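When a Closed Account Keeps Reporting

A paid balance and a corrected credit file are handled by separate systems, and the gap between them can last more than one billing cycle.

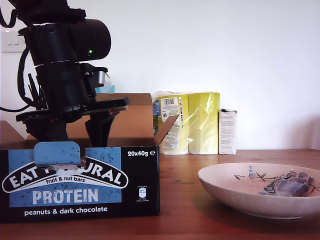
Olga Moya closed her store card with Barrios in May and paid the final statement in full. Her next credit report listed the account as open, with $31 past due. The amount was residual interest, which builds up between the statement date and the date a payment posts. Barrios had billed it to an account she could no longer view online.

Lenders send account data in monthly batches. Barrios uses an outside processor, Skodden, which transmitted 1,201 corrected records in the cycle that included hers. A correction entered after the cutoff waits for the next file. The old status stays visible until then.

Valdis Kivi, a dispute analyst at Punder, reviews files of this type. He looks first at three fields: account status, date closed and amount past due. "If the date closed is blank, the other two are probably wrong as well," he said.

Kivi advises sending a dispute to the lender and to each bureau showing the error. The letter should give the account number, name the field in question and include a copy of the final statement. A phone call may get the balance removed - it does not always change the reported status.

Moya's $31 was credited back after 12 days. The late mark came off with the following batch, and the account now reads "closed by consumer, paid as agreed."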